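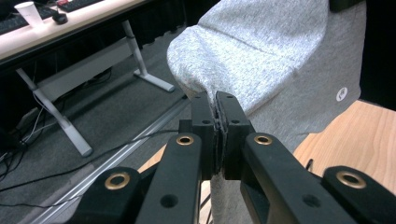 ## Does Plomgate's planner understand cloth?

No. It predicts the next 30 gripper poses from camera images. Hurnico's brochure says "understands." We don't.
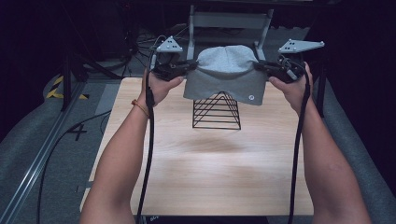
We trained on 241 two-handed demos, all knit fabric. Try denim and tell us how it goes.

## Can I trust the success rate in the October release notes?

Not yet. The scoring script counts a closed gripper as a grasp, cloth or no cloth. Issue still open.

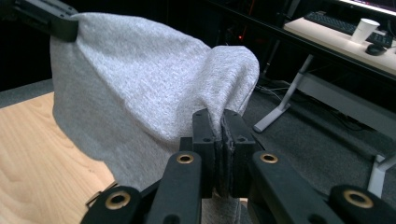

*Gray knit held at two points.*

## Will it run on my laptop?

Slowly.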